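暮らしの地球化学　第5回　硬い水、やわらかい水

配布資料(授業のあとに加筆しました)

前回の宿題から始めます。家の水道水と市販のミネラルウォーターで石けんの泡立ちを比べてもらいました。レポート、とても楽しく読みました! ペットボトルを振りすぎて台所が泡だらけになった人、同じ水なのに容器を変えたら結果が逆になった人、途中でお茶を淹れ比べるほうに夢中になった人。どれも歓迎です。容器の件は、ペットボトルの中に洗剤が残っていたのではないかと思います。すすいだつもりでも界面活性剤はしぶとく残るので、余裕のある人は最後に同じ水で何度かすすいでからもう一度やってみてください。

今回は、泡立ちの違いの正体である「硬度」を扱います。教科書では表ひとつと式ひとつで終わってしまう項目ですが、私はこの授業でいちばん好きな回です。雨粒が山に落ちてから台所の蛇口に届くまでの旅の記録が、カルシウムとマグネシウムの量にちゃんと残っているのですから。

1. 硬度とは何を測っているのか

水に溶けているカルシウムイオンとマグネシウムイオンの量を、炭酸カルシウムの量に換算して表した値です。単位はミリグラム毎リットル。実際に炭酸カルシウムという粒が水の中を漂っているわけではありません。どちらのイオンも「もし全部が炭酸カルシウムだったら何ミリグラムか」と読み替えて足します。

計算式は次のとおりです。

硬度 = カルシウム濃度 × 2.5 + マグネシウム濃度 × 4.1

2.5と4.1という係数はどこから来るのか。炭酸カルシウムの式量がおよそ100、カルシウムが40、マグネシウムが24.3です。100を40で割ると2.5、100を24.3で割ると4.1になります。暗記の必要はまったくありません。原子量表があればその場で作れます。試験でも原子量は配ります。

例として、今学期ずっと追いかけているフルクメル(Flukumel)地区の水を計算してみましょう。11月の採水で、カルシウムが80ミリグラム毎リットル、マグネシウムが17ミリグラム毎リットルでした。

80 × 2.5 = 200
17 × 4.1 = 69.7
合計 269.7、丸めて270

270という値は、日本の多くの地域の水道水に慣れた人にはかなりの硬水です。飲むと舌の奥に少し重さが残る感じがします(私はこの味が好きなのですが、家族の賛同は得られていません)。

ミネラルウォーターのラベルでは、成分が100ミリリットルあたりで書かれていることがよくあります。宿題のレポートで一番多かったミスがこれでした。式に入れるのは1リットルあたりの値です。ラベルの数字をそのまま入れると、硬度が十分の一になります。ヨーロッパの硬い水がふわふわの軟水に化けてしまった人は、まず単位を見直してください。

2. 水はどこで硬くなるのか

雨水はほとんど軟水です。空気中の二酸化炭素を溶かして弱い酸性になり、土の中に入ると、根や微生物の呼吸で増えた二酸化炭素をさらにたっぷり取り込みます。土壌の空気は外の空気より二酸化炭素がずっと濃いのです。地味なところですが、全部の出発点なのでノートに大きく書いておいてください。

その水が石灰岩に出会うと、次の反応が進みます。

CaCO3 + H2O + CO2 → Ca2+ + 2HCO3-

石灰岩が溶け、カルシウムイオンと炭酸水素イオンになって水と一緒に流れていきます。苦灰岩(ドロマイト)なら、マグネシウムも一緒に出てきます。

フルクメルの水源はグー川(Gu)の伏流水です。上流にはナスタロフ(Nastalov)の石灰岩台地が広がっていて、雨はそこでいったん地下に消え、割れ目や洞窟を抜け、ふもとの湧き水として出てきます。台地の上を歩いても川らしい川がありません。雨のあとでも地面がすぐ乾いてしまいます。谷はあるのに水がなく、台地の縁まで降りると急にごうごうと音がする。初めて行ったとき、私は湧き口の前でしばらく動けませんでした。あの冷たい水に、歩いてきた足の下の岩が溶けているわけです!

一方、花こう岩の山を短時間で流れ下る川の水は、軟らかいのが普通です。花こう岩の主な鉱物は石灰岩に比べてはるかに溶けにくく、しかも急流では岩と接している時間が短い。日本に軟水が多い理由としてよく挙がるのが、この「岩の種類」と「接触時間」の組み合わせです。ただし日本にも石灰岩地帯はありますし、古い地下水を使う地域では硬度が上がります。「日本は軟水」と覚えて終わりにせず、自分の町の水質年報を一度開いてみてください。浄水場ごとに値が違っていて、地質図と並べると時間を忘れます。

3. 一時硬度と永久硬度

硬水を煮立てると白い沈殿が出ます。先ほどの反応が逆向きに進むからです。

Ca2+ + 2HCO3- → CaCO3 + H2O + CO2

加熱すると二酸化炭素が水から逃げ、炭酸カルシウムが溶けていられなくなります。このように煮沸で取り除ける分を一時硬度、硫酸イオンや塩化物イオンと組になっていて煮沸しても残る分を永久硬度と呼びます。「永久」とは大げさな名前ですが、後で出てくるイオン交換を使えばあっさり取れます。昔の呼び名が残っているだけです。

鍾乳石ができる仕組みも同じ式です。洞窟では加熱の代わりに、二酸化炭素の濃い地下水が、薄い洞窟の空気に触れることで気体が抜けます。やかんの底の白い輪と、洞窟の天井から下がる鍾乳石は、いわば親戚です。私はこの話をするたびにうれしくなってしまい、毎年ここで時間が足りなくなります。今年も足りませんでした。

もうひとつ、炭酸カルシウムには変わった性質があります。砂糖や食塩と違って、温度が上がると溶けにくくなるのです。二酸化炭素が抜ける効果と、温度そのものの効果が同じ方向に働くので、給湯器、電気ポット、洗濯機や食洗機のヒーターまわりに付着が集中します。

4. 台所で起きていること

石けんは脂肪酸のナトリウム塩またはカリウム塩です。硬水に入れると、脂肪酸がカルシウムやマグネシウムと結びつき、水に溶けない塩になって浮いてきます。いわゆる石けんかすです。泡が立つのは、カルシウムとマグネシウムをあらかた片づけたあと。宿題で硬水に石けん液を垂らしていって、あるところから急に泡が立ち始めた人がいましたね。その瞬間を使って硬度を測る方法が、実際に昔からあります。

合成洗剤の多くは石けんほど硬水に弱くありませんが、影響がなくなるわけでもないので、カルシウムを捕まえる成分が一緒に配合されています。食洗機用の洗剤では、この成分が主役級の働きをします。

食器の白い曇りには、少なくとも二つの原因があります。

ひとつは付着。洗い終えた水滴が乾くとき、溶けていた炭酸カルシウムなどが表面に残ります。酢やクエン酸水で拭くと溶けて消えます。

もうひとつはガラスそのものの変質。高温でアルカリ性の洗浄液に繰り返しさらされると、ガラスの表面が少しずつ侵されて、細かな凹凸ができます。こちらは酸で拭いても戻りません。皮肉なことに、非常に軟らかい水ではこの変質が進みやすくなることがあります。硬水なら付着、軟水なら侵食。どちらにも顔を出すのが、化学のおもしろいところです。
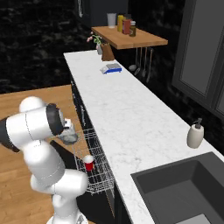 Anqi Zhongさんからは、酢で拭いて半分だけ透明になったコップはどちらに分類すればよいのか、という質問が届いた。付着と変質が同時に起きることはあるのか、もしそうなら酸で拭く前と後の重さを比べれば区別できるのではないか、とも書き添えてあった。

すばらしい質問です。両方が同時に起きることは十分ありえます。拭いて消えた分が付着、残った分が変質か、酸に溶けにくい別の付着物(ケイ酸を含むものなど)と考えるのが第一歩になります。重さで区別する案も筋がいいのですが、薄い膜の質量はごくわずかで、コップ一個の重さに比べるとふつうの秤では見えません。拭いた酸のほうを集めてカルシウムを測るほうが現実的です。測定対象を器から液に移すわけですね。キレート滴定の実習でやってみたい人は申し出てください、器具を用意します。

5. 硬度を取り除く

家庭や小さな施設でよく使われるのはイオン交換です。ナトリウムイオンを抱えた樹脂に硬水を通すと、カルシウムイオンとマグネシウムイオンが樹脂に移り、代わりにナトリウムイオンが出てきます。

2R-Na + Ca2+ → R2-Ca + 2Na+

電荷の帳尻を合わせるため、カルシウム一個に対してナトリウムは二個です。樹脂がいっぱいになったら濃い食塩水を流し、反応を逆に進めて再生します。平衡の授業で「濃度を上げると反応は逆に進む」と習ったあの話が、そのまま機械の中で使われています。

フルクメルの集会所に入っている軟水器ドルケロ(Dorkero)は、再生一回につき、最大で2,000リットルの水を処理できます。せっかくなので計算しましょう。

硬度270の水が2,000リットルなら、炭酸カルシウム換算で
270 × 2,000 = 540,000ミリグラム、つまり540グラム

小麦粉の袋を半分ほど使ったところを想像してください。透明に見える水の中に、それだけのものが溶けているのです。初めてこの計算をした学生は、たいてい桁を間違えたと思って検算を始めます。合っています!

次に、再生に必要な食塩の理論値を出します。炭酸カルシウム540グラムは5.4モル。交換されるナトリウムはその二倍で10.8モル。塩化ナトリウムの式量は58.5なので、10.8 × 58.5 = 631.8グラムです。実際の再生では理論値よりかなり多くの塩を使います。反応を押し戻すには余分な濃度が必要で、樹脂の端まで均一に行き渡らせるにも余裕が要るからです。余った塩は排水に出ていくので、軟水器を使う地域では排水の塩分も考える必要が出てきます。

発展問題として、地区全体も見ておきましょう。フルクメルの給水戸数は3,170戸です。仮にすべての家が2,000リットルずつ使ったとすると、

540グラム × 3,170 = 1,711,800グラム

1,700キログラムを超えます。これだけの石灰岩に相当する成分が、グー川の水に乗って台地から家々に配られていることになります。ナスタロフの台地は毎日少しずつ軽くなっているのですね。ただし、マグネシウムの分まで炭酸カルシウムに換算した値なので、岩が失った実際の質量とは一致しません。どこがずれるのか、各自で考えてみてください。

6. 酸と石の話
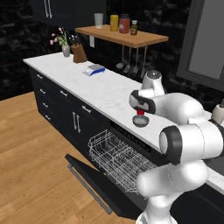 炭酸カルシウムが酸に溶けるという性質は、掃除には便利ですが、石材には厄介です。石灰岩が地下で熱や圧力を受けて再結晶したものが大理石で、主成分は同じ炭酸カルシウム。レモン汁をこぼして放っておくと、つやが抜けて跡が残ります。水あかを溶かすクエン酸が、台そのものまで溶かしてしまうのです。図のように白地に淡い灰色の模様が入った天板を見ると、つい大理石と呼びたくなりますが、似た柄は人造石にも、石英を樹脂で固めた板にも、印刷した化粧板にもあります。奥の黒い壁に走る灰色の筋も同じで、柄は成分を教えてくれません。野外で石灰岩を見分けるときに薄い塩酸を一滴垂らして発泡を見るのは、目よりも反応のほうが信用できるからです。とはいえ、人の家の台所で塩酸を垂らすのは絶対にやめてください。説明書か施工業者に尋ねましょう。

天然の大理石の模様は、もとの石灰岩に混じっていた粘土や有機物、あとから割れ目に入った鉱物などの名残です。真っ白なものほど不純物の少ない石灰岩から生まれています。実習室の標本棚の上から二段目に磨いた試料があるので、ルーペで筋の部分をのぞいてみてください。方解石の粒どうしがかみ合っている様子がよく見えます。標本に素手で触るのはかまいませんが、炭酸飲料を持ったまま近づくのはなしです。

7. 味と料理について少しだけ

硬度は料理にも関わります。昆布だしは軟水のほうがうまみを引き出しやすいと言われますし、豆を煮るとカルシウムが細胞壁のペクチンと結びつき、やわらかくなりにくくなります。硬水の土地で豆を煮るのに重曹をひとつまみ入れる工夫も、pHとペクチンの両面から説明できます。紅茶は硬水だと色が濁りやすく、表面に薄い膜が張ることがあります。この膜の主成分については、お茶のポリフェノールとカルシウム塩がどう関わるのか、調べ始めると止まらないので期末課題の候補に入れておきました。

パンやビールでも水は大事な原料です。ビールの歴史は土地の水質と深く結びついていて、硫酸塩の多い水、炭酸塩の多い水でそれぞれ合う麦芽の色が違ってきます。炭酸塩が多いと仕込み液のpHが下がりにくく、酸性の強い濃色麦芽を使うとちょうど釣り合うのです。醸造家たちはpHという言葉ができるよりずっと前から、それを舌と経験で知っていました。

次回までの課題

その一。自分の住む地域の水質年報を探し、硬度の値と浄水場の名前を書き写してください。地質図を見て、水源の上流にどんな岩石があるかも一行で添えること。

その二。カルシウム30ミリグラム毎リットル、マグネシウム5ミリグラム毎リットルの水の硬度を求めてください。途中の式も書くこと。

その三。硬度の半分が一時硬度である水を煮沸し、冷ましてから石けん液を加えます。煮沸前と比べて泡立ちはどう変わると予想しますか。理由を反応式つきで。

その四(任意)。発展問題の「ずれ」について。カルシウムとマグネシウムを分けて、フルクメルの水2,000リットルに含まれるそれぞれの質量を求めてみてください。ドロマイトがどれだけ溶けたかまで推定できたら、ぜひ研究室に見せに来てください。お茶を出します(水は選べます)。

提出は次回の授業の冒頭、紙でもファイルでもかまいません。滴定実習の希望者は用紙の右上に「滴定」と書いておいてください。次回はケイ酸と温泉の話に入るので、第2回の鉱物の溶解度の表を持ってきてください。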